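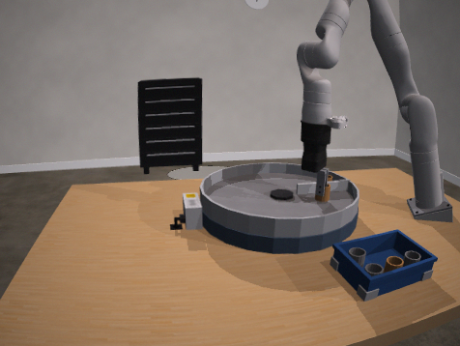

Greer Paterson
@greerpaterson
11/19/24

1/ We moved Mum out of her house in Karidcombe last month after 42 years. A few people have asked how we managed the paperwork, so I'm putting it in one place.

2/ Start with the post. I set up a redirect before the moving date and it still took 13 days to kick in. In that gap a pension letter and a hospital appointment both went to the old address. Apply earlier than you think you need to.

3/ Meter readings. Take photos of gas, electric and water on the day, with the front door already locked behind the removers. Her supplier estimated anyway and billed her £213 too much. The photos got it back in two phone calls.

4/ Power of attorney. My sister Rhona and I already had this registered. If you haven't, do it now, while nobody is in a hurry. The bank wanted the original and wouldn't take the copy we'd brought.

5/ Council tax. You have to tell them at both ends. I told the new one and forgot the old one. They were decent about it.

6/ Removers. We got 4 quotes. The cheapest wouldn't do the loft. We went with Lamont, who sent Euan Kerr round beforehand to look at the stairs. He spotted that the wardrobe would have to come apart, and it was booked in for that.

7/ The loft took longer than the rest of the house. Rhona and I did three weekends up there. Old curtains, school reports, two sewing machines, a box of keys to doors we don't have any more. We kept the reports and one of the machines.

8/ Things I'd have liked a list of: TV licence, optician, dentist, library card, car insurance, breakdown cover, the milkman, premium bonds. The premium bonds were the slowest.

9/ New GP. Fiona Aitken at the new surgery told us to ask for a printed list of repeat prescriptions before leaving the old one. Records can lag behind. Mum had a month's tablets in hand and we were glad of them.

10/ Her neighbour Soledad Olivares kept a spare key until completion and picked up what the redirect missed. Mum is having her over in December.

11/ Still to do: the house insurance refund, and the landline, which they say is cancelled and are still charging for. Will add to this when I hear back.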